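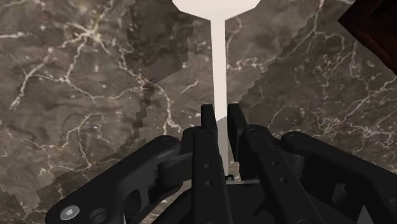
4. Grasp Monitoring from the Wrist View

The planner described in Section 3 returns a joint trajectory and a target gripper width. It assumes that the object is where the pose estimate says it is and that closing the fingers at the target will produce a grasp. For thin-handled utensils both assumptions are weak. A pose error of a few millimeters is small next to the size of a bowl and large next to the width of a handle. We therefore run a separate monitor during the last part of the approach and through finger closure. The monitor uses only the wrist camera, the gripper encoder and the joint state.

4.1 Inputs and state

At every control step the monitor receives one color image, the measured finger opening, the commanded opening and the joint positions. Depth is available in the simulator but is not used. Early trials with Skuvside, the depth filter used in the previous version of the system, gave unstable values along handle edges, and the filter was removed.

The monitor keeps one of five discrete states: APPROACH, STRADDLE, CONTACT, HELD and LOST. STRADDLE means that the handle lies in the gap between the fingers but the fingers have not closed on it. CONTACT means that at least one finger touches the handle. HELD requires both fingers to touch and the handle axis to stay fixed in the gripper frame. LOST is entered from any other state when the handle leaves the gap region. Transitions are one step at a time except for the transition to LOST.

Figure 4 (top of section). Simulated wrist view with the gripper fingers on either side of a white utensil handle. The marble texture behind the handle contains thin pale veins and stepped seams between tiled sections.

4.2 Handle segmentation

The gripper occupies the lower part of the wrist image. Its appearance depends on the finger opening alone, because the camera is rigidly mounted to the gripper base. We render a gripper mask offline for a set of openings and interpolate between the two nearest masks at run time. Pixels inside the mask are excluded from all later steps.

A small encoder-decoder network labels the remaining pixels as handle, head or background. The head class covers the wide end of a spoon, spatula or similar tool. Separating it from the handle matters for two reasons. First, the head is often outside the view or only partly inside it, so a line fitted to the whole object would be pulled toward the visible side. Second, the head gives the sign of the long axis, and without it the monitor cannot tell which end of the tool faces away from the palm.

The main source of error is the tabletop texture. Marble with light veins produces long, narrow, bright regions that resemble a white handle in color and, over short lengths, in shape. In Figure 4 the veins pass close behind the handle, and one branches toward the left finger. Veins differ from handles in that their width varies and their direction changes along the path. The seams between texture tiles are a rendering artifact with no real counterpart. They create false edges that a network trained on a single surface tends to memorize. We randomize tile offset and scale per episode so that a seam at a given place carries no information about the object.

4.3 Axis estimate

A line is fitted to the handle pixels by weighted least squares, with the network confidence as the weight. Let d be the signed image distance between this line and the centerline of the gap, taken at the height of the fingertips, and let a be the angle between the two lines. Both values are passed through a first-order filter. The filter is reset whenever the state changes to APPROACH.

The image alone does not fix the distance from the camera to the handle. Near the fingertips this is a minor problem. The finger geometry is known, and a handle that lies between the fingers must lie near the plane of the pads. For a handle still below the fingertips the estimate of d is biased, and we accept this bias in the APPROACH state, where the trajectory is corrected only in direction and the step size is limited.

4.4 Contact decision

A narrow gap around the handle is hard to separate from contact in a single view. When the fingers are open just wide enough to fit around the handle, the remaining space may be one or two pixels wide, and shading on the side of the handle can hide it. The monitor does not report contact from the image alone. It compares the commanded opening with the measured one, and reports CONTACT when the difference stays above a threshold for 9 consecutive control steps. The image is then used to decide whether the contact is on one side or both. If d changes while the fingers close, the handle is being pushed by one finger, and the state remains CONTACT. If d and a are both steady, the state becomes HELD.

The threshold was tuned by hand on the Wikasham kitchen set and left unchanged for all other scenes. A higher value delays detection on thin handles. A lower value triggers on friction in the finger linkage.

4.5 Recovery

On entry to LOST the arm stops, the fingers open to their limit, and the planner is called again from the current configuration. At most two recovery attempts are allowed per episode. In STRADDLE with a large value of a, no new plan is requested. The wrist is rotated in place until a falls below its limit, after which closure continues.

4.6 Implementation

The monitor is a single process written in C++ on top of the Nivitz message layer. Network inference runs in its own thread, and the state machine always uses the most recent finished result together with its time stamp. Results older than 70 ms are discarded and the previous state is kept. The state log is written together with the image index, so that each transition can be replayed against the image that caused it. The replay tool was written by Palesa Sibiya and is part of the Xavier code release. Transition labels for the test episodes were set by Hanne Kettunen using the same tool, without access to the monitor output.

The evaluation in Section 5 covers 57 test episodes. Episodes in which the planner found no path are left out, as the monitor is never started in that case.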